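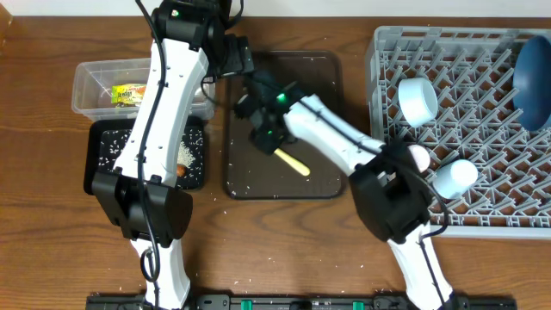 Rice on the table, with the trays and the dish rack.

My second season with a season ticket

In September I bought a season ticket for the women's team of Distora, for the second year. My colleagues ask me why I pay for it, when at our level one can almost always buy a ticket at the gate five minutes before the kick-off. I have tried to answer this question several times at lunch and I never do it well, so I will try in writing.

I did not grow up with football. In my family we watched cycling and, in winter, ski jumping. When I moved to this country I understood very quickly that people speak about football in order to speak with each other at all, and I felt quite left out. A neighbour gave me a ticket which she could not use, for Distora against Millico, and I went alone in the wrong shoes. It finished 0-0. I remember very little of the play, but I remember that I could hear the players. The goalkeeper of Distora shouted "away!" and "time!" for the whole match, and these were the first football words I learned properly. It took me longer to understand that "time" means that you have time, and not that you should hurry.

The ground holds 2000 people and on a normal afternoon we are 300. One can choose any seat, but everybody sits in the same place every time, and I now have my place also. It is on the side of the low stand, near the corner flag, next to the steps. From there the far goal is difficult to see and the near goal is wonderful. If Distora attack towards us in the second half I am happy already before it begins.

Last season we finished in the lower half of the table. I say "we", and I notice that I started to say it during the winter, after the cup match at Assefa. The supporters' coach drove 456 kilometres there and back for a match which we lost 3-1. On the way home it rained and the heating did not work, and somebody passed round a tin of biscuits which was empty before it came to my row. I was in a bad mood for two days because of a football result. It had never happened to me before, and I was a little proud of it. 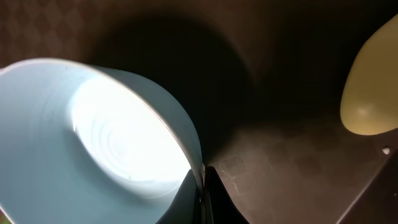
The match I most want to write about is the first home match of this season, against Rollis. They came up from the division below and I expected an easy afternoon, as did the people behind me, who said so loudly. Rollis play in a very pale blue, the same soft sky colour as the bowl in the photo, and when the sun was on their shirts they looked nearly white at the edges, like its rim. We play in white with a thin red stripe. I would have thought that a referee should notice such a thing before the match. For the first ten minutes I cheered two times for a pass between Rollis players, and I was not the only one.

They scored first, from a free kick that everybody left for somebody else. Then in minute 54 our left back, who is usually very careful and never crosses the halfway line if she can avoid it, ran with the ball nearly to the corner in front of me. I could hear the coach shouting that she should come back. She did not come back. She crossed it low, it hit a defender on the knee and went in. In the official report it is an own goal, and I find this unfair to her, but I have read the rule and I understand it.

It ended 1-1. For the last part of the match we did not play well. The midfield was tired and we kicked the ball long and high, which is no use when our tallest forward is on the bench with ice on her ankle. Rollis were better than I expected and I think they will stay up. Our new midfielder, the one who wears number 14, passes beautifully with her left foot and loses the ball too often when she must turn. I hope that the coach will be patient with her.

The next home match is against Millico, with kick-off at 2 o'clock and not at 3, so that it finishes before dark. If you live near and have never been, the entrance is behind the swimming pool, and the side gate opens later than the main one. The tea is better from the small window than from the big one. I will be by the steps, and I have better shoes now.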